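Acoustic Absorption of Woven Textile Wall Coverings in Small Rooms

Project report, module 3017
Kyung-tae Woo
Supervisor: Cor Bakker

1. Background

Small teaching rooms at the Coltow site have hard parallel walls and a long reverberation time at mid frequencies. Foam panels are effective but wear badly. This project tested whether ordinary woven cloth, mounted with an air gap, gives a useful amount of absorption at lower cost.

2. Method

Two cloths were tested, a light cotton supplied by Van Dijk and a heavier wool blend from Zarero. Each was stretched over a timber batten and hung at a spacing of 50 mm or 200 mm from the wall. Decay times were taken in octave bands from 125 Hz to 4 kHz, with three microphone positions per set-up. The bare room was measured first and again at the end as a check on drift.

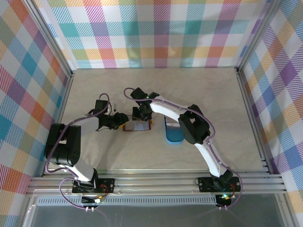
Air temperature and humidity were logged at the start of each run, as both affect decay at the upper bands. Runs with audible traffic noise were discarded and repeated in the evening.

3. Results

The wool blend at the wider spacing performed best, with the largest change in the 500 Hz band. The cotton had little effect below 1 kHz at either spacing. Neither cloth changed the 125 Hz band by more than the spread between microphone positions – this was expected for a thin porous layer.

4. Further work

The Stondberg room has a lower ceiling and should be measured with the same battens. Flow resistance of both cloths is still to be determined.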